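Robot arm learns when to admit it can't see

A group at the Orine lab has published a result that will be familiar to anyone who has looked for their keys in the dark: searching goes better if you first notice the light is off.

The method, called Furkari, is meant for robot arms that work from a small camera at the wrist. Such cameras are cheap and close to the action, and they spend a fair share of their working lives looking at nothing much. Furkari gives every view a score for how much it can tell the arm about the job. When the score drops too low, the arm is told to back off and look again before it does anything bold.

The test bed is modest. There is a white surface, some colored blocks and a good deal of patience.

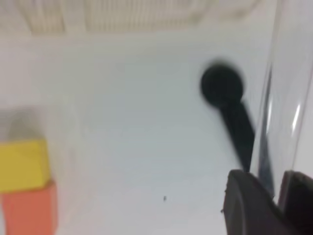 A wrist view from the block tests, with yellow and orange blocks at left and the dark gripper fingers at lower right.

The team recorded 3,820 short runs and trained the scoring model on views from all of them, blurry ones included. Earlier systems tended to throw the blurry ones out, on the theory that a robot has little to learn from a bad picture. The authors take the opposite view – a robot that has only ever seen good pictures will treat a bad one as news.

Under the older Jarkov controller, which the lab used for comparison, the arm acted on whatever the camera supplied. Given a pale blur, it would pick a spot in the blur and head for it with complete confidence, much like a tourist with a folded map.
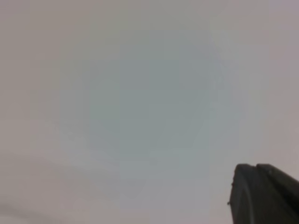
Low-information view: a pale, blurred surface and part of the gripper.

With Furkari switched on, failed moves fell from 40 in every hundred attempts to 14. The price is time. The arm pauses more often, and an average run takes 20 percent longer, a figure the paper mentions on its second-to-last page.

The scoring also has blind spots of its own. Small specks on the work surface sometimes raised a view's score, as the model took them for something worth knowing. The authors say a larger training set should help. They do not discuss wiping the table.
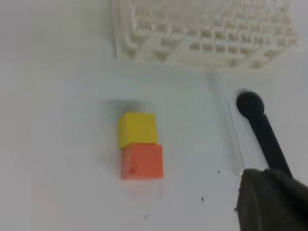

Two foam cubes on the white tabletop, a few dark specks nearby.

The next round of tests will move from blocks to kitchen items, using a second arm on loan from Shetty, a small automation firm. The code is due out by the end of October. The paper itself was posted on Monday, October 18, 2021, with a supplement that consists mostly of gray pictures.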